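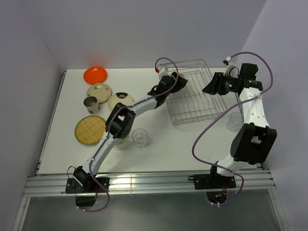 *Plates and a cup on the table, the wire dish rack at the back right.*

## Koubek dish soap bar, after one winter of use

I bought this soap in February, in the small household shop in Ullgate, and I wanted to use it for a long time before I write something. Now it is 21 October 2023 and I am on my third bar, so I think my opinion is fair.

The Koubek bar is a solid soap for washing dishes by hand. It weighs 170 grams and comes in a paper sleeve. You rub a wet brush on it and then you wash as usual. I live in Nultstead, where the water is very hard, and this is important for the result. A friend in a town with soft water uses the same bar and she is more happy with it than me.

**Fat and dried food.** With fat it is good. A pan after fried eggs needs one rub of the brush and hot water. Dried porridge must soak for 15 minutes first, but this was the same with my old liquid. Tomato sauce on plastic boxes is the weak place. I wash such boxes two times and they still feel a little greasy at the corners.

**Glasses.** In my hard water the glasses get a thin white film when I leave them to dry in the air. If I wipe them with a cloth, the film goes away. For a few months I put a spoon of vinegar in the rinsing water, and it helped, but I am lazy and stopped.

**Smell and hands.** The smell is weak, something like lemon peel, and it doesn't stay on the cups. My hands were quite dry with the liquid from Zundeo. With the bar they are better, although I still need cream in the cold months.

**How long it lasts.** My first bar was finished too quickly because it was lying in water all day. The second one lay on a dish with holes and lasted for over 120 washes (I made small pencil lines on the calendar, my family laughed). The maker should write this on the paper. Please buy a dish with holes together with the soap, or make one from an old lid.

**Price.** One bar costs 4 pounds. The big Zundeo bottle is cheaper in the shop, but I always poured too much of it, so for me the cost in a year is nearly the same.

What I would change: the bar is too wide for a small hand when it is new, and the corners are sharp. After a week they become round. Near the end it breaks in two pieces, and I press the pieces on the new bar while they are wet. They stick after one night.

I will buy it again for plates, cups and pans. For plastic boxes I keep a bottle of Zundeo under the sink.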